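Chapter 4: Colour at Home

I painted my first room when I was renting in Dokdale, and I got it badly wrong. The tin said "soft cloud". By dinner time the walls looked like old dishwater, and I'd used 10 litres of the stuff!

So this chapter starts with light, and we'll get to paint later. A colour chip in a shop tells you very little about your own hallway in April (mine faces south, poor thing). Before you favour one shade over another, tape up a big sample and look at it morning and night.

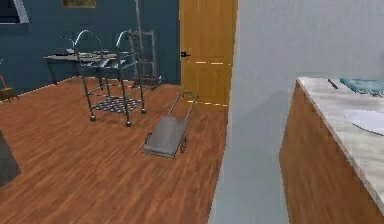

Figure 4.1 A dark teal-blue wall with a reddish-brown wood floor.

Dark walls scare people. I love them, but they do need something warm nearby, and timber is the easy choice. Pale grey is trickier than it looks, as it picks up whatever colour sits next to it. Try your samples beside the cupboards as well as beside the window.
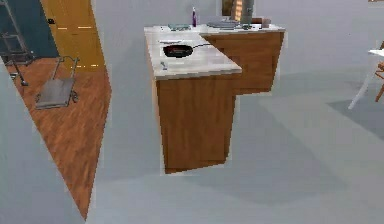 Fikre disagrees with me on this and says grey is the safest colour going, provided you buy a warm one and stick with it. We'll test that claim in Activity 4.2, so keep your sample cards handy.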